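How to Write a Cold Open for a Sitcom Spec

A cold open runs two to three pages and ends on a laugh before the titles. Write it after you have outlined the main story, so you know what the episode can spare.

Pick one small problem that a regular character can have in a single room. In my Jumley spec, Marach tries to return a sweater she has already worn to a funeral. Start with her at the counter. 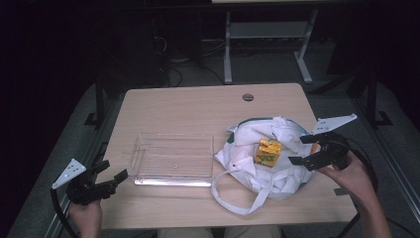 Next, draft it long. Mine came in at 527 words, and I cut until it was under 500. Most of what went was greetings.

Read it aloud with a timer. If the first laugh comes later than 23 seconds in, move it up or drop the lines in front of it.

End on the biggest joke and type MAIN TITLES. Don't add a reply line after it.

Wumpini Eshun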